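Search this site Search Advanced Browse topics
Print this page E-mail this to a friend

Is the Codimine two-arm kit worth it for opening and closing cabinets?

Posted by Bindu Salian

I run a small supply room in Winville, and our rep keeps pushing the Codimine kit. It's two arms, a head camera and a subscription to the door-handling software, quoted at $2,337 for the trial package. I'm told it opens double doors "like a person would," though he didn't say which person. We have 34 cabinets, most with paired handles close together in the middle. Does it cope with those, or will I be paying to watch it scratch my paint?

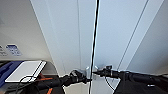

My other worry is the software tier. Basic does one arm at a time and Plus does both together, and the price sheet makes Basic sound like something you'd buy for a relative you disliked. With silver handles on both sides of the seam and a black gripper pointed at each, I'd assume you want Plus, but I've been sold things before. Anyone living with one?

Oğuzhan Tekin

We've had ours since June. Get Plus. On Basic it opens one door, thinks about its life, and then opens the other. It works fine if your afternoons are long.

Paired handles are all right once you've taught it the cabinet. Teaching took me 9 tries on the first one and 2 on most of the others. The tight spot is when both grippers come in close together, so slow the approach speed to the lowest setting and leave it there. The default was chosen by somebody who doesn't own cabinets.

Scratches: a few, all mine, from the week I ignored the page on jaw pads. Order spare pads with the kit. They're cheap and shipping is not.

Also tie your cables back along the forearm before you start. The clips in the box are decorative.

Krishnan

dont buy codimine, buy Coner. better arms. never tried it on doors but my cousin has one and its great

Oğuzhan Tekin

Coner wants its own base plate bolted to the floor, so ask your landlord first. And Bindu — make the rep run the demo on your worst cabinet. Ours brought his own.

Print this page E-mail this to a friend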